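Home | News | Classes | Yard & Garden | Store Hours | Contact

Gonton Building Supply to Offer Drainage and Retaining Edge Clinics in August

Gonton Building Supply will hold a series of free clinics on yard drainage during August at its Wola Road store. The sessions are open to homeowners and to small contractors, and no purchase is required. Each clinic begins at 9:30 a.m. in the covered area behind the lumber counter.

The series was arranged by Štefánia Čierny, manager of the yard and garden department, after a spring in which wet basements and washed-out beds were the most common subjects at the service desk. The department answered 436 drainage questions between the thaw and the end of June.
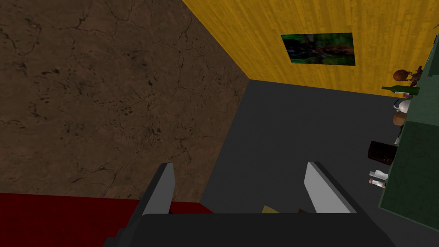
Brown wall with cracks and speckles, computer rendering.

The first clinic covers grading. Participants will learn to set a string line, measure the fall of the ground away from a foundation, and estimate the amount of fill needed to correct a low spot. Radomír Matoušek of Kratochvíl Excavating will lead the session and will bring a laser level for those who wish to try one.

The second clinic is devoted to buried drain pipe. Topics include trench depth, choice of gravel, filter fabric, and where the water may lawfully be sent. Residents are reminded that discharge onto a neighboring lot or a public sidewalk is not allowed under the town code.
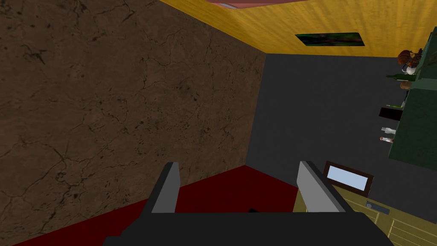

Category: Yard & Garden

Dry wells and rain barrels will be the subject of the third clinic, led by Oľga Murín. A dry well kit from Prendia will be assembled on site. The store expects to have the kits in stock before the clinic and will take names for a waiting list at the garden counter.

Seating at each session is limited. Registration may be completed at the service desk or by telephone during store hours. Children are welcome when accompanied by an adult. Closed shoes are required in the yard. 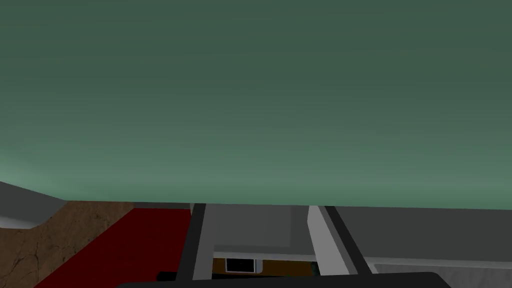

Discount on Stone and Pipe

Customers who attend any one clinic will receive a card good for 8 percent off washed gravel, perforated pipe, and fabric through the end of the month. The discount applies to orders of up to $1,000 and may not be combined with contractor pricing. Delivery charges are not included. Special orders are eligible if they are paid in full before the card expires.

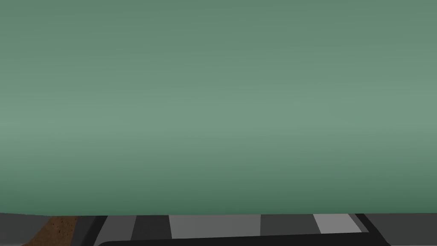
Rain barrels will be sold at the regular price during the series, and the card does not apply to them. The garden department carries two sizes and will have both on display at the third clinic. Customers may choose a standard color or order a muted sage green like the one shown here, which requires additional time for delivery. Spigots and overflow hoses are sold separately.

Questions about the clinics may be directed to Oldřich Ondrejka at the service desk.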